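Zutden Community Solar: Frequently Asked Questions

Last touched in February. If your question isn't in here, write to us at the address on your bill. Somebody reads it, usually before lunch.

What is Zutden, in one breath?

A solar farm on the old Kulus gravel pit, with 300 household shares. You buy a share, the panels make electricity, and your share of that electricity comes off your power bill as a credit. You don't have to climb on anything.
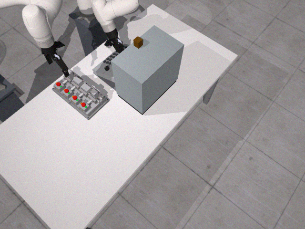
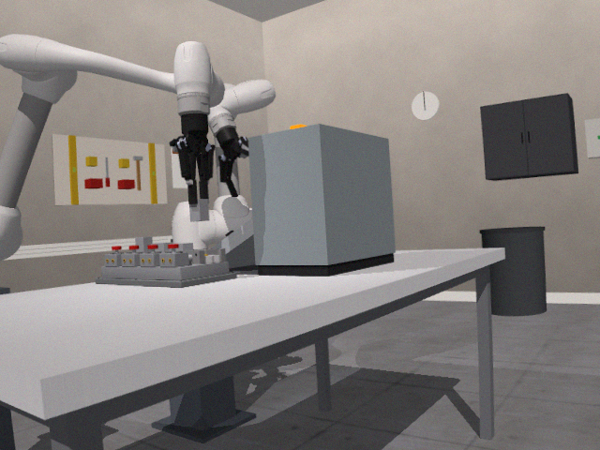

Do I need to own a house?

No. You need an electric bill in your name and an address in the Prata service area. Renters are welcome, and so are people whose roofs face north, sit under a maple, or are older than the state highway system.

Will the electricity in my kitchen come from the gravel pit?

Electricity goes wherever it likes, mostly to whatever is closest. What you get is the credit. If it makes you happy to picture a particular panel running your toaster, go ahead. We do it too.

How much does a share cost?

The current price is on the sign-up sheet, and we'd like to keep it in one place so we only have to be wrong once. You can pay up front or spread it over 5 years. The spread-out version costs a little more in total, and the sheet shows both totals side by side so you can wince at them together.

How big is the credit?

It moves with the season. June looks wonderful. December looks like a rounding error. Please don't judge the whole thing by your first winter bill, and please don't plan a vacation around your first summer one. Unused credit rolls over from month to month and is settled each spring.

My credit didn't show up. Where is it?

Probably on its way. Meter readings go to the utility at the end of the month, and the credit lands two bills later. If you joined in April, don't expect to see anything until your June bill. If it still isn't there on the one after that, send us a copy of the bill. The whole bill, please, including the boring page with the account number on it. That's the page we need.

Does the farm work when it's cloudy?

Yes, less. On a gray day the panels keep producing, in the manner of a teenager asked to do dishes.

What about snow?

The panels are tilted and the snow mostly slides off by itself. We don't send people out with brooms. Every winter a kind person offers to go out with a broom, and every winter we say thank you, no, there's a fence, and scratched glass is expensive.

Will I still have power in an outage?

Only if your neighbors do. Community solar doesn't come with a backup supply. When the lines are down, your lights are off and you will be looking for candles like the rest of us. For backup you want a battery at your own place, and we don't sell those.

Is there a battery at the farm?

Not yet. The grid connection was built with room for one. We've had two quotes so far, one of them alarming. Members will vote on it if the numbers ever come down to earth.

What happens if I move?

Inside the Prata service area, your share moves with you. Tell us the new account number at least 2 weeks before you go. Outside the area, you can sell your share back to us, give it to somebody with a local bill, or donate the credits to the Closaso heating fund. You can't take it to Florida. People ask.

Can I buy more than one share?

Up to your last year's electricity use, and no further. The utility sets that limit and has never seemed open to a chat about it.

Who looks after the place?

Po-yen Peng is the site manager. He walks the rows, reads the inverter logs, argues with the mower contractor, and knows which gate sticks. He is also the one to call if you see a panel hanging at an odd angle or a dog inside the fence.

Can I visit?

Yes, on open days, from 9 in the morning until noon. Wear real shoes, as the ground is still a gravel pit at heart. Kids are fine if they stay with you. There isn't a restroom, so plan your coffee accordingly.

Does it make noise?

The inverters hum during the day. You'll hear it standing beside them and lose it by the time you reach the road. At night they're silent, for reasons you can work out.

Do the panels glare?

They're made to soak up light, so less than you might think. One house on the Kulus road got a bright stripe across its kitchen in early spring. We planted a hedge, and it's getting there.

How do I sign up?

Fill in the sheet, attach a recent bill, and mail it or drop it in the box by the farm gate. Shares are handed out in the order the forms arrive. If we're full you go on the waiting list, and we'll write when a share comes free.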